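The Case for the Boring Bin
An argument for storing household goods in open containers of one size
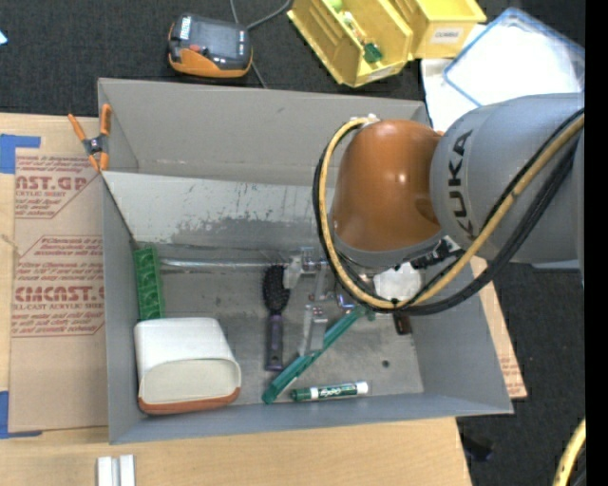
Where lids go wrong

Most advice on household storage begins with the lid. A lid keeps dust out, allows stacking, and gives the shelf a finished look. Stores price containers accordingly, and the lidded version of a given box usually costs more than the open one. My position is that the lid is the most expensive mistake in home storage, and that for most of what a household owns, the open box should be the default.

The argument rests on the number of motions. To put a roll of tape into an open box on a shelf takes one motion: release the tape. To put the same roll into a lidded box takes at least three, and if the box is under another box it takes five or six. The extra motions are small. They are also charged at the worst moment, which is the end of a task, when the person holding the tape has already stopped caring about it. The tape goes on top of the lid. A week later there is a pair of scissors next to it, and the box can no longer be opened without clearing it first.

I kept a tally of this in my own utility room through June. The room had lidded boxes on the left wall and open ones on the right, holding much the same class of goods. At the end of the month I counted 40 items resting on lids. The open boxes had a few things in the wrong box, but nothing outside a box. One room is a small sample. Even so, I have since looked at other people's shelves with the question in mind and have not seen a case that points the other way.

The dust objection

Dust is the standard reply. It is a fair one for a narrow group of things: fabric that will sit for a season, optical parts, anything that touches food. For batteries, cable, hand tools, light bulbs in their cartons, cleaning supplies and pet gear, dust has no effect worth measuring. An item used monthly does not stay put long enough to gather much. An item not used for two years will be dusty, and the dust is then useful information about whether to keep it.

Haruna Fukuda, who managed the parts counter where I had my first job, held that a closed drawer was a place where stock went to be reordered. We had closed drawers and open trays. The duplicates were always in the drawers. I have found the same in kitchens, where a sealed tub of birthday candles guarantees the purchase of a second packet.

Why one size

The second half of my case is harder to sell. People like a box fitted to its contents, and the storage trade is happy to supply eleven footprints in a matching finish. A fitted box works until the contents change. Then the small box overflows, the large one is a third full, and neither will trade places with its neighbor because the shelf was spaced for the old arrangement.

With one footprint, any box can go in any position. Shelf spacing is set once. When a category grows, it takes a second box and something else moves down a slot. There is wasted volume, and I do not dispute it. A box that holds only picture hooks is mostly air. But volume is rarely what a house runs out of. What runs out is the reachable front edge of a shelf between knee and eye height, and a uniform box uses that edge at a constant rate that can be planned for.

Depth matters more than the other two dimensions. If a box is deeper than the forearm can search by feel, the bottom layer is lost. I would rather have two shallow boxes than one deep one even at a higher total price. The deep box should be kept for things that are themselves large, such as a sleeping bag or a drop cloth.

On labels

Label the shelf position if you must, and leave the box alone. A label on the box is accurate on the day it is applied. After that it either prevents a sensible change of contents or becomes false. An open box can be read by looking into it. This is another cost of the lid that is seldom counted: a lid creates the need for a label, the label creates the need for a scheme, and the scheme needs someone to maintain it.

Reiko Tsuchiya, my neighbor, disagrees with me on this point and has a label printer to support her view. Her argument is that other members of the household will not look into a box but will read a word. She has three teenagers and I have none, so her data may be better than mine. I would still ask whether the word is read before or after the box is pulled off the shelf.

What the exceptions cost

Any rule like this needs its exceptions priced. I keep lids for four categories: winter bedding, paint supplies, documents, and anything stored in the garage, where mice are a known problem. These boxes are opened a few times a year. The cost in motions is low because the count is low, and the protection is worth having. If a lidded box is being opened weekly, it is in the wrong category and the lid should come off. It can go behind the box, or in the recycling.

Stacking is the other exception people raise. Open boxes do not stack well, and a household without shelves will find my advice useless. My answer is to buy the shelves first. A plain steel unit rated at 800 pounds costs less than the lidded boxes needed to replace it, and it converts every container in the stack into a top container.

A small trial

Readers who doubt all this can test it without buying anything. Pick the shelf that annoys you most. Remove every lid and store them out of sight for 30 days. Change nothing else – no sorting, no new boxes, no labels. At the end of that period, look at two things: what is lying outside a box, and which lids you went to retrieve. In my case I retrieved one, for a box of candle wax that the cat had started to sleep in.

The lids from the rest are still in a bag in the attic. I intend to get rid of them before winter, apart from two that fit the bedding boxes.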